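COMMUNIQUÉ DE PRESSE

Pirham lance Uveo, son programme d'ateliers autour du linge de maison

Je vais commencer par un aveu : j'ai longtemps rangé mes draps-housses en boule, tout au fond du placard, porte fermée vite fait. Et c'est en parlant de cette boule avec des clients de notre boutique que l'idée d'Uveo m'est venue. Tout le monde avait la même ! Alors voilà, dès septembre, Pirham ouvre un programme d'ateliers consacré au linge de maison : le trier, le plier, le ranger, et surtout le retrouver quand on en a besoin.

Pour préparer le tout, nous avons envoyé un questionnaire à nos clients au printemps. 1 242 réponses, je n'en attendais pas la moitié. Ce qui revient le plus souvent ? Les draps-housses, évidemment, mais aussi les torchons qui s'entassent, les nappes qu'on repasse deux fois par an et les serviettes dépareillées qu'on n'ose pas donner. J'ai lu beaucoup de ces réponses le soir, sur mon canapé, à côté d'une corbeille de linge qui attendait depuis le matin — je me suis sentie moins seule.

À quoi ressemble un atelier Uveo

On travaille debout, en petit groupe, pendant deux heures. Chacun vient avec son propre linge (oui, même le vieux, surtout le vieux !) et on commence par les pièces simples avant de passer aux grandes. Le linge blanc a droit à son moment à lui, parce qu'il faut bien parler des taches, du jaunissement et de cette fameuse pile « pour les invités » que personne n'utilise jamais.
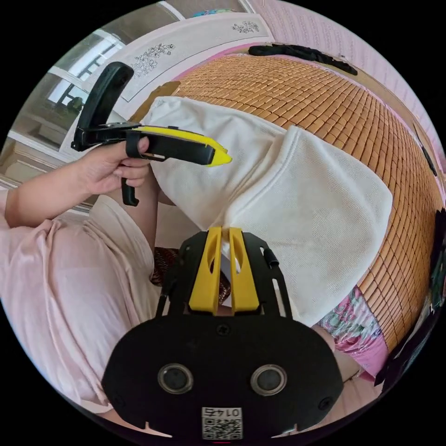 Où et quand

Les ateliers auront lieu chez Miah, l'ancienne mercerie que nous avons reprise et repeinte cet hiver, à deux pas de notre boutique. Il y a de grandes tables, de la place pour étaler un drap double et du thé dans l'arrière-salle. Le premier groupe commence à 10 heures, le second à 14 h 30. Nous proposons 52 séances sur la saison, soit 700 places en tout, du débutant complet à celui qui plie déjà très bien mais voudrait enfin venir à bout de sa housse de couette.

Cuvis, le petit guide qui va avec

Chaque participant repart avec Cuvis, notre carnet de pliage. Je l'ai voulu souple, facile à laisser ouvert sur le lit, avec de grands dessins et très peu de texte. On y trouve aussi des pages vierges pour noter ce qu'on possède vraiment. J'ai rempli les miennes : neuf nappes, pour une seule table... Le carnet sera également vendu à la boutique à partir d'octobre.

Inscriptions et presse

Les inscriptions ouvrent en août, directement à la boutique Pirham ou par le formulaire du site. Les journalistes qui souhaitent assister à une séance sont les bienvenus, il suffit de nous prévenir par le même formulaire en cochant la case « presse ». Apportez un drap-housse !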